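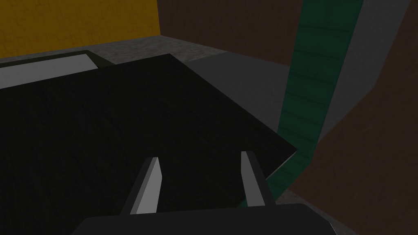

Ticket 247
Subject: Simulator demo for open day, gripper view too dark and arm stops at platform
Opened by: Sinéad Ó Riain
Assigned to: Su-chen Poon
Site: Plandberg, visitor area
Priority: High (open day in December)
Status: Closed, one follow-up open

Reported problem

Demo station 3 runs the Fesow simulator with the Hijazi scene pack. In rehearsal the arm comes down over the dark platform and stops before it reaches the surface. The session stays connected but the arm takes no more commands until the scene is reloaded. Visitors are supposed to drive it themselves with the handset, so a reload every couple of minutes won't work for us.

Second problem, maybe related: in the gripper view the platform is close to black. People at rehearsal couldn't tell how far the fingers were from it. The fingers themselves show up fine.

Steps to reproduce
Load the open day scene from the Grernisard menu.
Select gripper view.
Hold the down button on the handset.
Arm stops and the status line says "motion limit".

Su-chen Poon, 9:20 a.m.
Reproduced on my desk machine with the same scene pack. Does it also stop if you come down over the bare floor?

Sinéad Ó Riain, 9:45 a.m.
No. Over the floor it goes down normally and comes back up. Only over the platform.

Su-chen Poon, 10:30 a.m.
The collision shape for the platform is taller than the part you see. The top of the collision shape is 30 mm above the drawn surface, so the arm is stopping where it was told to stop. The lockup is separate. The handset keeps sending the down command while the button is held, the queue fills at 600 entries, and after that nothing new gets in.

Please try these before I change the scene:
Set the command queue to "latest only" in the handset settings.
Restart the handset service. Restarting the simulator alone does not pick up the setting.

Sinéad Ó Riain, 11:15 a.m.
Queue setting changed, service restarted. Arm still stops high but I can back it off with the up button now. No reload needed. I ran it with two people from the front desk who had never used it and they got out of the stop without help.

Su-chen Poon, 1:40 p.m.
New scene file is on the share. Collision shape now matches the platform. I did not touch the walls or the floor. Copy it over the old one and clear the scene cache, otherwise it will load the old shape again.

Sinéad Ó Riain, 2:25 p.m.
Forgot the cache the first time and got the old behavior. Cleared it and reloaded. Arm goes down to the surface and stops there. What about the lighting?

Su-chen Poon, 2:50 p.m.
The scene has one light and the arm blocks part of it. I can add a fill light, but the station machine is already slow when the second monitor is on. For now raise ambient in the display menu one step at a time and watch the frame rate. If it starts to drop, go back a step.

Sinéad Ó Riain, 3:35 p.m.
Two steps up is OK. A third made it stutter. The platform is still dark but you can judge the distance. Saved as the default for the station 3 login.

Resolution
Queue set to latest only. Scene file replaced and cache cleared. Ambient raised two steps.

Follow-up
Fill light to be tested on the station machine with both monitors on. Owner: Su-chen Poon. The spare laptop still has the old scene file and needs the same changes before it goes out on the floor.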